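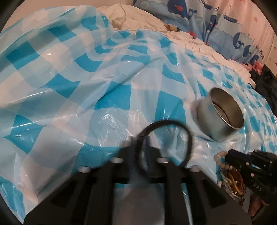 Keeping Bedding Clean During Small Jobs in Shared Bedrooms
Project report, Household Practice unit

Group members: Juwita Raju, Obinna Nwosu, Rakiya Lawal
Supervisor: Annelies Smits

1. Background

Many students in rented housing have one room for everything. The bed is the largest flat surface in it, and it gets used as a table for sewing, sorting, eating and minor repairs. When something spills, the whole set of bedding has to be washed, and in shared houses the washing machine is often taken.

Our group wanted to know if a cheap plastic cover laid over a made bed is a practical way of dealing with this. The idea came from Obinna, whose aunt keeps a plastic tablecloth folded under the mattress and pulls it out when the children are doing crafts. We had all seen something like it at home but none of us had ever tried to work out which kind of cover is best, or how it should be put on.

2. What we set out to do

We compared three coverings on a bed that was already made up:

A thin printed plastic sheet, blue and white gingham, sold off the roll as table covering.
A cotton flat sheet, folded double.
A canvas drop sheet from the paint aisle.

For each one we looked at how long it took to put on and take off, whether it stayed in place, whether an object would stand on it without tipping, and what happened when water was spilled on it. We did not test anything that stains. The bedding belonged to Rakiya's household and we had agreed to give it back in the same condition.

3. Setting up

The work was done in September in a bedroom at the Akpan Street house. The bed had a white pillow, a white quilted duvet and some children's bedding with whales and little boats on it. We did not strip the bed or straighten it first. A perfectly flat bed would have made the results look better than they would be in real life, and the people we had in mind do not make the bed before they knock a drink over.

Clothes were left on the bed as well. In the first trial we tried moving them to a chair and found it changed how the cover lay along that side, so from then on they stayed put.

For the standing test we used an empty metal can with the lid off. It is light, it has a flat bottom, and it tips easily, which made it a fair stand-in for a cup. We thought of using a glass but did not want to break one.

For the spill test we poured 159 mL of water from a measuring jug into the middle of the cover, waited, then lifted the cover off and felt the duvet with a dry hand. Kayode Babalola from the next tutorial group did the feeling so that the person pouring was not also the person judging.

4. Results

4.1 Plastic sheet

The plastic was the quickest to put on. One person could do it by holding two corners and letting the rest drop. It did not lie flat. The sheet is thin and it follows every lump in the duvet, so it settled into folds and creases, and pulling one crease out tended to make another further along. We stopped trying to smooth it after the second trial.

No water got through in any trial. It did run, though. Because of the folds it collected in the low spots, and twice it found a channel and went toward the side of the bed. Lifting the sheet off with water still in it took two people and some care. If we did this again we would soak the water up with a towel before moving anything.

The can stood up on the plastic as long as nobody leaned on the mattress. When someone sat down on the bed it fell over four times out of five.

Two other things are worth writing down. The plastic is shiny, and under a ceiling light the glare made it hard to see small items like pins. The large checks did help a bit with this, as you could say "third white square from the pillow" and the other person knew where to look.

4.2 Cotton sheet

The cotton stayed where it was put and was the most comfortable to sit on. The can was steadier here than on the plastic. Water went straight through both layers and into the duvet, so it failed the main test. It would be fine for crumbs, thread or pencil shavings.

4.3 Canvas drop sheet

The canvas was heavy and took two people to spread. It held the water for a short time and then let some of it through, leaving a damp patch the size of a saucer. It was the best surface for standing things on. It also smelled of the shop, and Rakiya's sister asked us not to leave it on the bed overnight.

5. Discussion

For liquids, the plastic sheet was the only one that worked. Its weak point is that it moves and bunches, and anything standing on it depends on the mattress being left alone. We think a tray or a large cutting board on top of the plastic would solve most of this, but we ran out of time to test it properly.

Juwita suggested putting the cotton sheet over the plastic, so the cotton soaks up the spill and the plastic stops it. We did this once, at the end, and the duvet stayed dry. One trial is not enough to say much, but it is probably what the three of us would do at home.

Size matters more than we expected. Our plastic reached part of the pillow but did not cover all of the bedding, and the uncovered part was where people put their hands and bags. A piece should be cut to hang over both sides of the bed.

6. Limits of the project

We used one bed and one duvet. A firmer mattress or a flat blanket would likely give fewer folds. We only used water at room temperature. Hot drinks may behave differently on thin plastic, and we would not recommend trying it without checking first.

There is also a safety point. Thin plastic sheeting should come off the bed as soon as the job is finished, and it should never be left where a baby or small child sleeps or plays. Ours was dried, folded and put on a high shelf after every session.

7. Who did what

Obinna bought the coverings and ran the timing. Juwita poured the water and kept the results sheet. Rakiya arranged the room and wrote sections 1 to 4. Sections 5 and 6 were written together -- mostly at the kitchen table while the duvet was in the dryer.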